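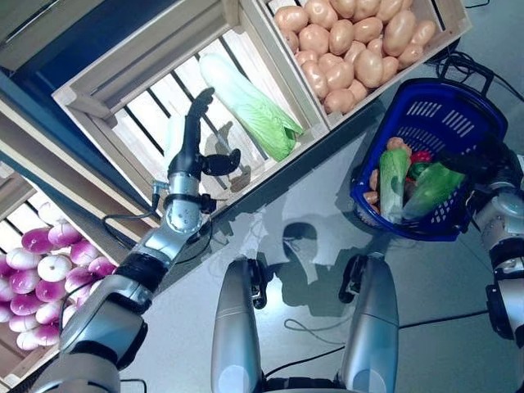

Peddale Root Box review: a winter of turnips, and I'd do it again

I signed up for the Peddale root vegetable box in November, mostly out of boredom with my own cooking. I had been buying the same carrots and the same bag of potatoes for years, and a neighbor had left a Peddale flyer in our lobby, so I thought, why not? I'm now 16 boxes in and I have opinions!

The short version is that I love it. The long version has some grumbling in it, mainly over the beets.

How it works

You pick a size, you pick a pickup spot, and once a week there's a box with your number on it. Mine is 332, and I've become oddly fond of it. The small box is meant for two people and the large one feeds 4, though I think a couple who cook every night could get through a large without much trouble. You can swap out one item a week, as long as you do it before noon the day before pickup. The swap page is plain and a bit slow on my phone, but it has never lost an order.

Pickup is at the Saliba market hall for me. There's a home delivery option too, which I tried twice and gave up on (our buzzer is hopeless, and the box sat in the entryway until I got home). I'd go with pickup if you live anywhere near one of their spots. You also get to look over the loose produce while you're there, and I usually come home with an extra leek or a bunch of parsley.

What you get

Turnips, to begin with. Lots of turnips! If you think you hate them, I'd ask you to try the small ones from this box before you make up your mind. I cut them in wedges, toss them with oil and salt, and roast them hot until the edges go dark. They come out sweet and a little peppery, and my husband, who had a bad time with school-lunch turnips, now picks them off the pan before dinner.

The carrots are very good - crisp, a bit muddy, all different sizes. Parsnips turned up in most of my boxes through January and were the best thing in there, no contest. I also got celery root, black radishes, rutabaga, and one week a bag of sunchokes that I enjoyed a lot more than my stomach did.

Potatoes are hit or miss. The yellow ones are lovely and waxy. The red ones had started to sprout more than once, and I wrote to Peddale the second time. They put a credit on my account the same afternoon and didn't make me send photos or fill out a form.

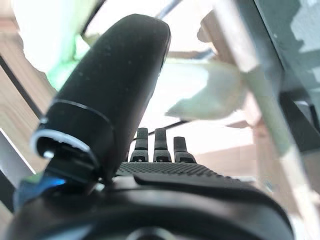 The beets

Okay, the beets. I like beets. I don't like five weeks of beets in a row, and since you only get one swap, I kept having to choose between getting rid of the beets and getting rid of something else I already had too much of. By February I was grating them into everything, including a chocolate cake (good, make it). A second swap would fix this completely, and I'd happily pay a little more for it.

Storage

The box comes with a card that says to keep everything somewhere cool and dark. In a small apartment that means the bottom of the fridge. Take the greens off the turnips and carrots as soon as you get home, or the roots go soft on you in a couple of days. Don't throw the turnip greens out. They're great with garlic and a squeeze of lemon, or stirred into beans.

Leave the dirt on until you're ready to cook. I washed my whole first box because I wanted it to look pretty in the drawer, and half of it was slimy by the weekend.

Compared with the others

Before this I had a Vurkari box for part of a summer. Vurkari gives you more variety, with fruit and herbs mixed in, and the recipe cards are much nicer than Peddale's. But the portions were tiny. I'd get 500 grams of carrots and a single onion and still have to go shopping. Oltel came up when I was looking around too, but they only deliver to offices in my area, so I can't say how their vegetables taste.

For plain, solid winter vegetables in real amounts, Peddale wins easily for me.

Who should get it

Anyone who makes soup. Anyone who roasts a big pan of something early in the week and eats it for lunch. If you live alone, see if a friend will split a small box with you, because the rutabagas alone can be the size of your head. I wouldn't get it for a household that mostly wants salads - the winter box had hardly any leaves in it apart from the tops.

I've already switched over to the spring box, which is supposed to have radishes and new potatoes. I'll add a note here once I've had a few of them. And if anybody has a good use for black radishes, please put it in the comments, I still have three in the drawer.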